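How to Wash and Reproof a Rain Jacket at Home

A rain jacket that soaks through at the shoulders usually isn't worn out. Dirt and skin oil stop the outer fabric from shedding water, and a wash fixes most of it. Set aside an afternoon.

What you need
Liquid soap made for waterproof clothing
Spray-on reproofer, 300 ml
A soft brush
A clean towel or old sheet

Step 1: Check the label
Look for the wash temperature and whether the jacket can go in a dryer. If the label has faded, wash at the coolest setting and hang to dry.

Step 2: Clean out the machine
Pull out the detergent drawer and rinse it under the tap. Regular detergent leaves a film that attracts water. Fabric softener is worse. Run one short rinse with the drum empty.

Step 3: Wash
Empty the pockets, close every zipper and loosen the cuffs and the hem cord. Brush a little soap into the collar. Wash the jacket alone or with one other shell, on gentle, with a second rinse and a slow spin.
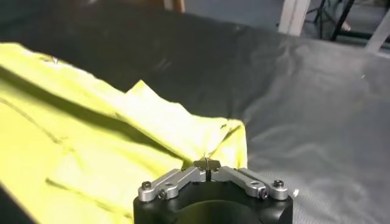
Step 4: Apply the reproofer
Do this while the fabric is still damp. Lay the jacket on the towel, zipped up, and spray from a hand's width away. Go over the shoulders, hood and upper sleeves twice. Wait 2 minutes and wipe off any drips, or they will dry as white marks.

Step 5: Dry
If the label allows it, tumble dry on low. Otherwise use a wide hanger in a room with some air moving through it. Keep it off the radiator.

Step 6: Test
Flick some water on a sleeve. It should bead and roll off. If it spreads into a dark patch, spray that area again and let it dry.

How often
In Poltville it rains most of the winter, and I wash mine in November and again in February. My old Koltau shell has had this treatment for years and the seams are still good. Peeling seam tape is a separate repair and needs an iron-on patch.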